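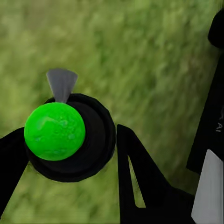

Progress report to the Velberg fund, second period
19th May

Hi all,

I promised you something shorter than last time, so let me start with the money and then get to the fun part. You gave us 3,407 for this stretch of the silent comedy cataloging project and I've spent 2,090 of it. Most went on the scanning at Jastix, then postage (film cans are heavy, who knew), and the rest on two archive boxes and a replacement bulb for the viewing table. What's left should carry us to November if the lab holds its prices, and they've told me in writing that they will.

So, the films! When I last wrote we had the five reels from the Testerau sale sitting in their cans, and all I could tell you was that the labels were wrong. They are very wrong. The can marked as a travel short holds the second half of a two-reel comedy about a piano tuner who gets mistaken for a doctor. It's a scream. There's a whole sequence where he taps a patient's knee with a tuning fork and listens very seriously to the result, and I laughed so hard the first time that I forgot to write down the frame counts and had to run it again.

Four of the five are now scanned and cataloged. The fifth has shrunk badly along one edge and Jastix doesn't want to put it through the regular gate. They've quoted me for the slower machine and I think we should pay it, but I'd like a yes from you first because it eats most of the cushion. The bit I can see by hand at the head of the reel has a title card with the Van der Linden company mark on it, the one with the little windmill, and we only have one other title from them in the whole catalog. I'd be sorry to leave it in the can.

On the piano tuner picture, I still don't have a title. I've been through the trade papers for three years either side of the date on the film stock and found two candidates. One review mentions "a comical business with a fork," which had me jumping up and down until I read on and saw they meant a dinner fork. The other is just a one-line listing with a running time, and the running time is close but a bit long. It may be that our copy is missing a scene. There's a jump after the doctor's wife comes in where his hat goes from his head to the table, so I'm inclined to think so.

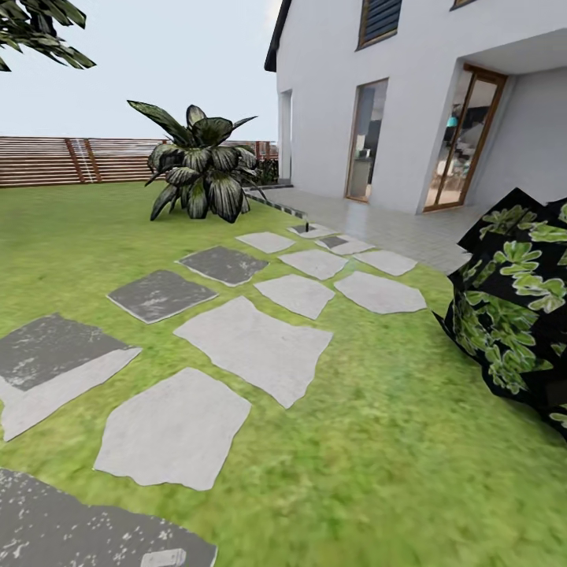

I've entered it for now under a made-up descriptive title in brackets, which is how we did the other unknowns, and put both candidates in the notes field. If you'd prefer I pick one, tell me, but I'd rather wait. The lady in it looks so familiar. I've gone back and forth through every cast photo we have and can't place her, and it's driving me nuts.

The catalog itself is in better shape than it was. I rewrote the cast field so that you can search on a player's stage name and get their real name too, which I should have done at the start. A few older entries still show the same person twice. I fix those when I run into them, and if you spot one please just email me. The synopsis pages are up for everything scanned so far except the bathing beach short, which I've watched twice and still can't follow. There are at least two men in identical mustaches, and I think one of them is supposed to be a policeman.

Things I said I'd do and didn't: the intertitle translations. The piano tuner cards are in Dutch and my Dutch is all menus. I have rough versions that get the jokes across, but they need somebody who speaks it properly before they go online. I've left room in the budget for that and would like to do all the cards in one go after the fifth reel is back.

What I need from you is a yes or no on the slow scan, and an okay to move the leftover postage money over to translation. Everything else can tick along as it is.

Comments

reelnut: Say yes to the slow scan!! A second windmill title would be huge for those of us who follow that company.

matinee_mo: The knee and tuning fork gag sounds like one my grandfather used to describe to us. He always said the man played a tune on the patient afterward. Is that in your half?

reelnut: Also the two mustaches could be brothers? There was a craze for brother acts.

oldcelluloid: I read Dutch and would be happy to look over the cards. Where do I write?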